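Informe de avance para Mimlow
Proyecto Sima: buenas prácticas para la captura de demostraciones con pinzas de mano
Periodo: enero a marzo
Responsable: Napaporn Prasertsri
Revisión técnica: Jintana Rungrueang

1. Resumen

El objetivo del periodo era pasar de las notas sueltas del año anterior a un reglamento de captura que pudiera aplicar cualquier operador del centro Akeo. El reglamento está en su segunda versión y se usa a diario. Al cierre de marzo el archivo contenía 1.218 demostraciones registradas con las reglas nuevas. Queda pendiente la parte de consentimiento de terceros, que se detalla en el punto 4.

2. Puesto de trabajo

Se ha fijado una norma única para las mesas de la entreplanta. Sobre el tablero solo pueden estar los objetos de la tarea, y la ficha de la sesión los enumera antes de empezar. Para la serie de objetos domésticos se admiten los aparatos con cable siempre que permanezcan desconectados. El operador trabaja de pie, con una pinza en cada mano, y las sillas quedan fuera de su zona de giro.

Los cables en el suelo siguen siendo el punto débil. La versión 2 exige llevarlos por el lado contrario al operador y fijarlos cuando crucen el paso. La norma todavía no se cumple en todos los puestos y hemos pedido canaletas a Jostness, que las entregará en abril. 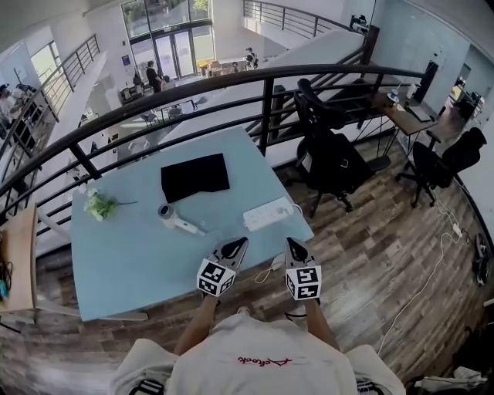
3. Marcadores y calibración

Cada pinza lleva un marcador cuadrado en blanco y negro que debe quedar a la vista de la cámara de la otra pinza durante la posición de inicio. El operador mantiene esa posición antes de tocar ningún objeto. Si el marcador tiene una esquina levantada, un reflejo o suciedad, la pinza se retira y se anota en el parte.

La revisión de calibración se hace cada 100 demostraciones y también después de cualquier golpe o caída. En el borrador anterior era semanal, pero los puestos tienen cargas muy distintas y algunos llegaban a la revisión con muy poco uso.

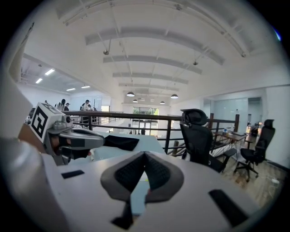
También se ha cambiado el criterio de descarte. Antes se eliminaba la toma entera cuando se perdía el seguimiento; ahora se conserva con una etiqueta de calidad y la decisión final corresponde a Jintana Rungrueang. Los fallos de la tarea (objeto que cae, agarre incompleto) se guardan siempre, marcados como tales. No se permite repetir una toma y borrar la primera.

4. Personas y privacidad

El edificio es abierto y las cámaras alcanzan el otro lado del atrio y la planta baja. La versión 2 obliga a difuminar los rostros de quienes no participan antes de que el material salga del servidor local. El proceso es automático y una segunda persona revisa una muestra de 30 tomas por lote.

Falta acordar con Akeo el texto del cartel informativo para las entradas. Enviamos una propuesta en febrero y esperamos respuesta.

5. Operadores

Todos los operadores en activo han hecho la formación sobre el reglamento. Se ha limitado el tiempo seguido con las pinzas y el dispositivo de cabeza, con pausa obligatoria fuera del puesto. Varios operadores se han quejado de molestias en la muñeca al trabajar con objetos bajos. Estamos probando otra altura de mesa y daremos los resultados en el próximo informe. 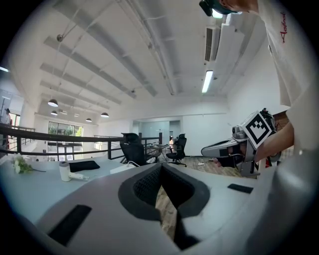
Operador en el puesto de la entreplanta, serie de objetos domésticos.

6. Próximo periodo

Instalación de las canaletas en todos los puestos.
Cierre del cartel informativo con Akeo.
Versión 3 del reglamento, con un anexo sobre altura de mesa y pausas.
Auditoría interna de las etiquetas de calidad.

No se solicita ampliación de presupuesto. El gasto en canaletas se carga a la partida de material.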